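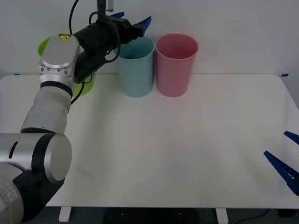 Kemesport finger kit, set of two pairs, on our shared shop's two arms. Took an evening to fit. Bought them for grabbing cups, becuase the old pads slid on anything tapered. Blue, so easy to spot against a black gripper body. Ribbed grip along the inner edge - good. Opens wide enough to come down over a rim like the light blue cup's. Screws in the bag were too long, used our own.

Manual is thin. One page, tiny print. Skip it and measure your mount first.

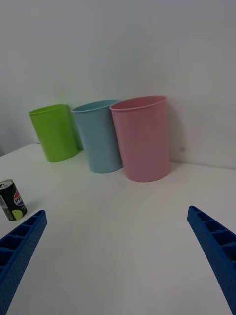 Do they fit a Stenley mount? With the adapter plate, which is sold separately.

Wear so far: 2000 cycles on the bench program, a little polish at the tips, nothing torn. Cleaned them once with dish soap.

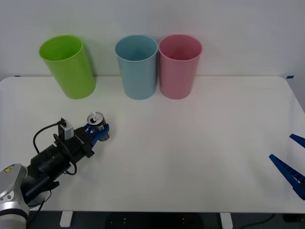
Grip force needs retuning after the swap. Mine was way too high at first, dented a few. Start low and creep up. A drink can held upright off the table is a decent check, thin wall and all. Four stars, one off for teh screws.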